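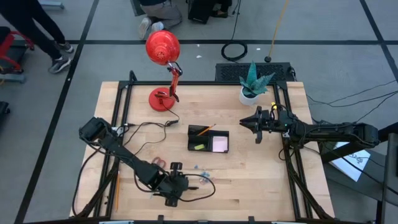

How to find out if a two-arm robot can tidy your desk (a test you can repeat)

Many people ask us if the machines are ready for small chores. The answer depends very much on which chore, and who is counting. In this guide I show how to set up a fair test for one chore, the tidying of a desk, with two arms fixed to a table. You can use the same method for sorting screws on a shop floor or for putting away cutlery at home.

Level: you can already move your arms and record from the cameras.
Time needed: one day for the setup, then two or three afternoons of trials.
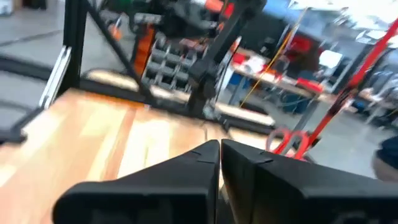
Written by Nelu Bogdan | Checked by Chutima Rattanakul | 16 February 2022 | Filed under: Chores, Testing

In September I visited a small company, Huanca, who wanted to buy a pair of arms for their packing room. They had seen a video in which a robot put pens into a cup. It was a good video. But the pens were always in the same place, and when I asked how many times the robot had tried before this video, the seller did not know. So I made a test for them, and what follows is the same test with some mistakes removed.

What you need

Two arms with two-finger grippers, mounted so that both can reach the middle of the table.
A camera at each wrist and one camera which sees the whole table. A fourth camera from the side is useful for arguments afterwards.
A desk organizer with at least one tall compartment and one low one.
Pencils, an eraser, scissors, sticky notes, and a few clips.
One or two things which must stay where they are. A desk lamp and a potted plant are good for this, they are tall and they are in the way.
A sheet of paper, a pen, and a person who did not program the robot.

Step 1. Write down what "tidy" means

Do this before you switch on anything. For us a desk is tidy when all loose objects are in the organizer, the long ones are in the tall compartment, and the lamp and the plant stand where they stood. The eraser may lie in any compartment. Wanpen Wongsuwan, my colleague at Gestach, wanted also that the scissors go in with the handles up, and I agreed with her after I had once pulled them out by the other end.

If you skip this step you will change the rules during the test, always in favor of the robot. I did it myself in the first version.

Step 2. Do the chore by hand

Sit at the table and tidy it with your own hands. Measure the time. For our set of objects I needed less than 30 seconds and I was not hurrying. Then do it again with two fingers of each hand only, as a gripper must do it. You will notice which objects are annoying. A pencil on a flat table is easy if it does not roll. A small clip is not easy, and a single sticky note is the worst of all, it has almost no edge to take.

Step 3. Sort the objects by difficulty

Make a short list, from easy to hard. Ours looked like this:

Eraser: thick, soft, does not roll.
Pencil: easy to grip, but it must be turned upright before it goes in the cup.
Scissors: heavy at one side, so they swing when you lift them by the handle.
Clips: small, and the fingers hide them from the wrist camera at the last moment.
Sticky notes: they slide, or they bend, or they come along with something else.

Test from the top of the list. It is no use to start with the clips if the arm is not able to place an eraser.

Step 4. Check the reach and the view

Put the organizer in the middle and move each arm by hand control to every corner of the table. Write down which corners only one arm can reach. Then look at the wrist picture while the arm is moving quickly. When our arms swing, the wrist picture is smeared and small objects disappear in it. I recommend that you stop the arm for a short moment above the object, or limit the speed there. You lose some time, but you win more grasps.

Check also the cables. A cable which lies on the table is an object too, and the gripper can take it very well.

Step 5. Let a person drive the arms first

This is the step which most buyers do not ask for. Before you test any automatic program, let a trained operator do the chore through the robot, with the same grippers and only the camera pictures to look at. If the operator cannot pick up the clip in this way, the problem is in the fingers or in the cameras, and no software will save you this week.

Jalen Strickland is our best operator. With his hands he is quicker than me, and through the arms he still needs many times longer than I need without them. He puts the pencil in the cup nearly every time. With clips he is less happy - he says that he feels like he is wearing ski gloves.

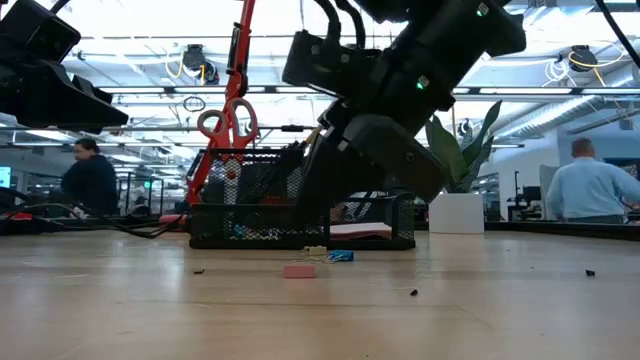 With the tall compartment there is one more difficulty. When something is already standing in it, the opening becomes smaller, and the next pencil touches the scissors and jumps out. So do not test only with an empty organizer. Fill it partly for half of your trials, and put the loose objects near to it also, where the gripper has to go down close to the side of it. A mesh organizer weighs very little and moves if you push it. We do not glue ours to the table, because in a normal office no one glues it.

Step 6. Run the trials

Now comes the automatic program. Follow these rules:

Do 30 trials for each object. Ten is too few, you can be lucky with ten.
The person who did not program the robot places the objects. Let this person put them where they would fall in real life.
No one touches the table during the trial. If somebody touches, the trial is a failure and you write "touched".
Set a limit of 2 minutes per object. After this the trial is a failure, even if the arm looks very close.
Keep all recordings, also the ugly ones.

Keep one hand near the stop button. The arms at our table are not big, but they can still pinch a finger or throw down the lamp.

Step 7. Write down the failures in words

A percentage alone tells you little. Beside every failure write a few words: missed, dropped, pushed away, wrong compartment, moved the plant. After one afternoon you will see a pattern. In our first round the most frequent word was "pushed away": the fingers came down too early and shoved the clip to the side, and then the arm closed on air and carried the air very carefully to the organizer.

For the first version of our program, we trained with 778 recordings which operators made. For the second we had 3397. The eraser and the pencil became much better between them. The scissors became a little better. With the sticky notes I saw no difference which I would defend in front of a customer.

Step 8. Count the human work

The last column on your sheet is the time of people. How long did somebody place objects, restart the program, look for the clip under the table, free a cable? Add it up and compare with the time from Step 2. At Huanca we did this with the owner next to us, and he decided not to buy for the packing room. He is now looking at one smaller task, always the same box in the same place, and there I think he has a good chance.

How to read the result

If an object succeeds in nearly all trials, with the organizer partly full and a stranger placing things, you can call this chore possible. If it succeeds only from one starting position, it is a demonstration and you should call it so. When the operator succeeds but the program does not, more recordings or a better program can help. And when both fail, change the fingers.

For our desk today, I would trust the arms with an eraser and a pencil while I am in the room. I would not leave them alone with the scissors. For a whole desk, from messy to tidy, a person with two hands is still quicker and also cheaper.

Common questions from readers

Can I do it with one arm? Yes, for most objects. The second arm helps when a pencil must be turned, or when the organizer needs to be held.

Must I use the same objects? No, but do not change them in the middle of the test. Alper Yazıcı did his with kitchen things, and his spoon behaves very much like our pencil, only it is more slippery.

Does the light matter? Yes. Under ceiling lamps a shiny blade can be bright in one position and dark in another. Do some of your trials at a different hour if your room has windows.

My arm is good in the morning and bad after lunch, why? Check first that no one has moved the camera. In our room it was this two times. After that, check the screws of the fingers.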